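4.2 Closures and straps on everyday bags

The second part of the survey dealt with bags handed in at the Hislow and Layug collection points. Of the 400 bags examined, 60 had a fault in the closure while the body was still sound. Each bag was laid on a table, its closure was opened and shut 20 times, and the strap was drawn through its adjuster over the full length. Faults were entered under three headings: pull, webbing and buckle. A pull with a soft tab was graded apart from one of bare metal, as the two wear at different points. Woven straps were graded at the free end, where fraying begins.

Figure 3. White bag with a raised honeycomb pattern, pink-red pull cord with black tab, and dark teal-green woven strap with black plastic fitting. 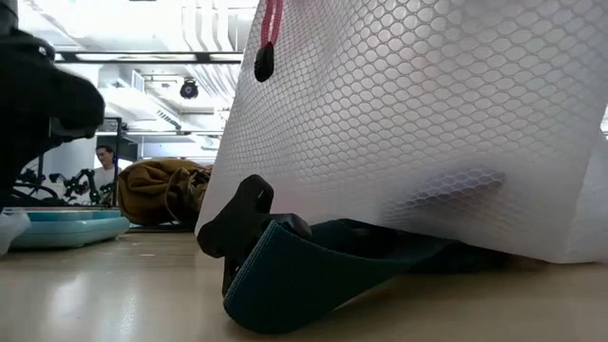
One reader of the draft, Grukevholm, objected that the free end is a poor guide, and that on bags in daily use the webbing gives way first "where it is sewn to the body". The grading sheet has been extended to cover the seam, and the results are given in Section 4.3.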